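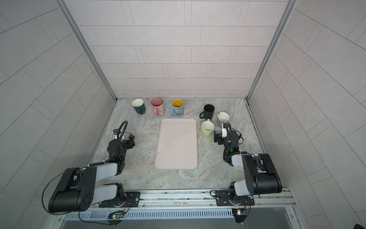
Mugs along the back, pink tray in the middle.

Trulstead Mugs and Tray
Data card, last changed 21/12/2019

What this is

Trulstead Mugs and Tray is a set of 1,124 short recordings of mugs being moved between a counter and a plastic tray. It was put together in November by the Joshi tableware group. The subject is ordinary drinking mugs of mixed shape and colour, and how they are picked up, turned by the handle and put down again.

Contents

recordings/ one folder per recording
stills/ 800 single pictures taken out of the recordings
mugs.csv one line per mug: outside colour, inside colour, decoration
layouts.csv starting place of each mug, and which way its handle points
notes.txt anything odd that was written down on the day

The two tasks

"Load" starts with the mugs on the counter and asks for one named mug to go on the tray. "Clear" is the same thing backwards. Both use the same pink tray, laid lengthwise from back to front. Each recording has one task only, and the name of the task is the first word in its folder name.

Mugs

Mugs are named by their outside colour, and the inside is given separately in mugs.csv. Please don't merge the two columns. The light blue mug is yellow inside and the black one sits close to the grey one in several layouts, so a search on a single colour word will bring back more than you want. The lime-green mug was called "green" in the Sedar release. Old label files need that word changed before they will load.

Cartoon mugs are marked "cartoon" under decoration, with no attempt to name the animal. Lettering is marked "text" and not typed out.

Counter and walls

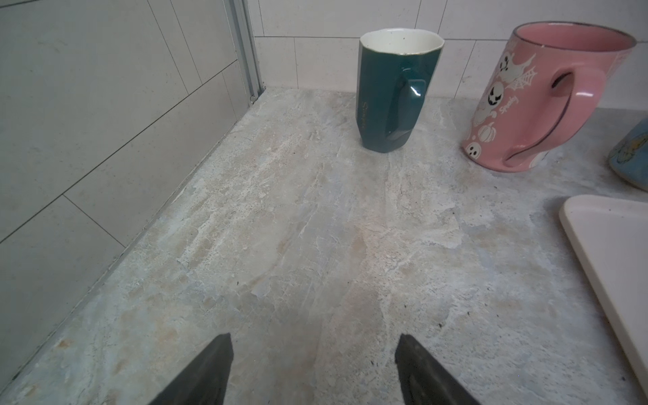
The counter has a stone pattern with veins and small dark specks, and the walls are tiled with thin grout lines. Specks on the counter are part of the pattern and have no label. Small bits lying on the tray are not labelled either. The tray was wiped between layouts but not between recordings — expect a crumb or two.

Handles

Handle direction is given as seen by someone standing at the front edge: front, back, left or right. Anything in between is rounded to the nearest of the four. This is the weakest column in the set. We checked 125 layouts a second time and changed a fair few of them, mostly front/left mix-ups. The rest have been checked once.

Known problems

Shiny glazes catch the light, and the outlines drawn for the teal mug are rough where this happens.
Mugs at the edge of a picture are outlined only as far as they show.
Two folders have no line in layouts.csv. They are listed at the end of notes.txt.

Splits

The stills are not split. For the recordings, use the list in Jolier format that comes with the download. It keeps all recordings of one layout on the same side. A random split will put near copies in both halves and the scores will look better than they should.

Changes

1.1 lime-green renamed, handle column rechecked in part
1.0 first full release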